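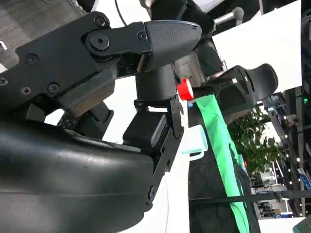
Red cap and green fabric strip, with dark quilted fabric alongside.

Soft goods: revised folding and storage procedure

By Maarja Adomaitis
November

Print this item | E-mail this item

The soft goods section at Flirnholm has been re-shelved and the storage procedure has been rewritten. The new version applies to quilted covers, mesh-faced fabric, loose strips and any textile with a hard fitting attached. It replaces the sheet kept inside the Rumar cabinet, which should be removed and recycled.

The inventory now stands at 142 entries. A strip and its cap are recorded as a single entry if they are attached to each other. Detached caps go in the parts drawer under their own number until they are matched.

Quilted pieces are stored flat where shelf depth allows. Where a fold is needed, fold along an existing stitch line and keep the stack to a maximum of 4 pieces. Taller stacks compressed the filling in the lowest pieces, and the crease was still present after 11 days on the open rack. Mesh-textured fabric is kept separate from hook fasteners at all times.

Fabric strips were previously wound tight and secured with rubber bands. This practice has ended. Strips longer than the tray are laid in wide loops, with any rigid end placed last, on the outside of the loop. A cap stored in the center of a coil presses into the fabric and leaves a round mark. Strips in saturated colors, green and red in particular, are to be kept apart from pale lining fabric unless they have passed the damp cloth test. Rub a white cloth over the strip 15 times with light pressure and inspect it under the bench lamp. Any visible transfer is a fail.

Sewn and adhesive labels stay in place, including partial ones. If a label is torn, copy the readable portion into the notes field and leave the remaining portion blank. Two entries were merged in error last spring after a missing line was filled in from memory.

Trays are the shallow Kalico type. The deeper Raudsepp bins remain in use for bulky covers only and are not to be used for strips, which slide to the bottom and tangle. Lids are left off for one night after any item has been cleaned.

Uzma Chaudhry is checking the shelf numbers against the inventory, starting at the window end. Items found out of place should be handed to her with the number of the shelf they were found on. Please do not return them to the shelf directly while the check is in progress.

Blank entry cards are in the top drawer of the bench.

Print this item | E-mail this item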